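Badex shallow tray, teal – long-term review

Bought from the Sarnetcombe shop in March to replace a baking tin that had started to leave rust rings on everything. I wanted something flat to stand wet things in: rinsed bags, seed pots, the lids of boxes, now and then a paint roller. The tray has been in use most days and has been through the usual abuse.

Construction

One-piece plastic moulding, rectangular, with a low wall and a lip along the edge. No feet, no drain hole, no handles. The long side measures 31 cm outside the lip. The listing calls the colour "lagoon"; it is teal. Grey and white were out of stock and I have not seen either.

The base is flat to the eye. A steel rule laid corner to corner shows a slight rise at the centre, enough to slide a sheet of paper under it. A small amount of water therefore moves towards the walls and a larger amount covers everything. It is a minor point, but if you intend to use the tray for developing prints or for dyeing small pieces evenly, put a shim under one end and rock it.

Capacity

The maker gives no figure. I filled it to the brim on a levelled worktop from a jug on a kitchen scale and stopped at 2,492 g, so call that the same in millilitres. Nobody should carry it in that state. Half full is the most I can take across a kitchen without spilling, and then only with both hands on the short sides.

Rigidity

Filled to the brim and lifted by the short sides, the middle of the tray sags and the long walls bow outwards. Dry loads are no trouble. Tins of paint, a bag of potting grit and a car battery on charge all left the base unmarked. With hot water from the kettle the plastic softens a little and the bowing gets worse, though it went back to shape when it cooled.

Draining and drying

Water beads on the surface and stays there. Tip the tray over a sink and the bulk leaves cleanly at the corner, but the droplets on the base remain until they are wiped or left to evaporate. On a worktop in a cool room mine had still not dried after 5 hours. Stood on edge against the tiles it was dry by the next morning. A moulded texture or a few shallow ribs would help here. The older Comum tray has ribs and dries faster, but it holds dirt in the grooves and needs a brush.

Cleaning

Washing-up liquid and a cloth. Turmeric stained it, faintly, and the stain faded after some days on a windowsill. Emulsion peels off once dry. Gloss paint does not, and white spirit dulled the finish where I rubbed it. Do not use a scouring pad, as the scratches show up pale against the colour.

The lip

The lip turns outwards and down, and the underside traps water after a wash. Run a cloth round it before putting the tray away on a shelf. The upside is that the lip gives a decent grip when the tray is empty, and two trays nest without sticking together. I have three now and they stack to very little more than the height of one. 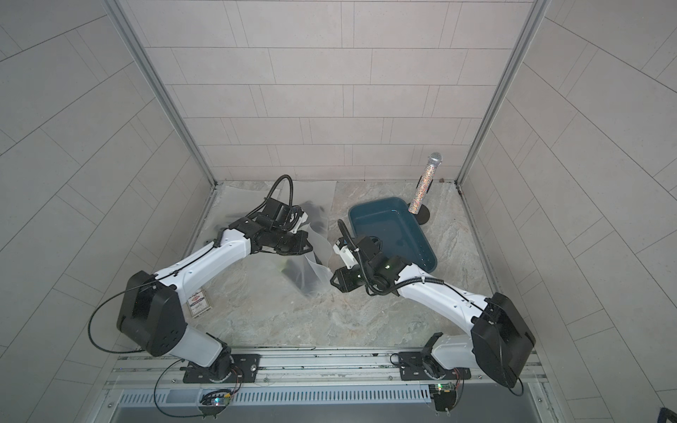

Chak-lun Chang: I have the same tray and the sag bothered me enough to do something about it. A strip of aluminium angle under each long lip, held with two small bolts, and it no longer bows when full. The bolts do mean you lose the nesting. Have you tried it on a draining rack with the base unsupported?

Reply from the reviewer: Yes, on a wire rack with wide gaps. Half full it was stable. I did not go further than that. The aluminium angle sounds sound, though I would keep one tray unmodified for stacking.

Verdict

A plain tray that holds water and cleans up easily. It dries slowly and should not be carried full. I would buy it again for bench and sink use. For anything hot, or anything that has to be moved while brimming, get a deeper one with a rolled edge.

Marks: build 3 out of 5, ease of cleaning 5 out of 5, drying 3 out of 5.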